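Reading time: 3 min

Section 4. Setting up the plate task

If you've made it through the calibration section, well done, that's the dull part over. Now we get to the bit I really like: collecting demonstrations for our two-arm method, Alura. The idea we're testing is whether both arms learn a placing job faster when the idle hand's pose gets recorded too, and so far at Koltudstead the answer looks like a yes!

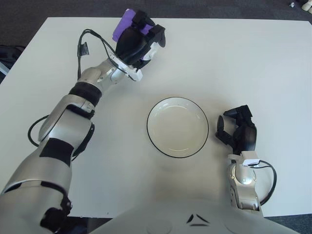

Written by the Alura method lead, Koltudstead robotics group

1. Clear the table of everything except the plate. I mean everything – coffee mugs, hex keys, your phone.

2. Put the plate roughly in the middle, where either hand can get to it. Don't measure. We want a bit of scatter between episodes, and people who line it up with a ruler end up with a policy that only likes one spot.

3. Start Serrano (our recorder) and wait for the arm streams to go green. If one stays grey after 40 seconds, restart Serrano and leave the robot alone.

4. Bring both arms to the ready pose, slowly, and let them settle.

Caution: keep the e-stop in your own hand while the arms are moving. Not on the bench behind you, please. 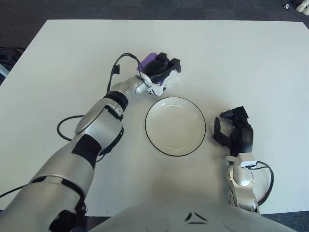

Once they've settled, I like to give it a slow breath or two before hitting record, otherwise the first few samples are all wobble and you'll be trimming them later.

5. Record one episode, save it, then shift the plate a little and go again. You're after 200 good ones, and we toss the ones where the operator hesitates for ages.

Note: have a proper break every 40 episodes. My own demos get sloppy well before I notice. 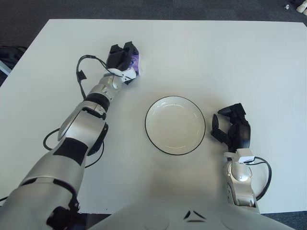

The idle hand is the whole point of Alura, so treat it as part of the demonstration. While the left gripper holds the purple object, the right one waits open beside the plate, and that open pose goes into the training data same as everything else. Our older method, Ramier, threw it out, and in our runs it needed some 9 extra hours of practice data to catch up.

6. Before you pack up, play back 3 episodes at random and check that both arms show up in the log. Then copy the folder to the shared drive and go have your lunch.

Questions? Contact the Koltudstead robotics group | © Koltudstead | Back to top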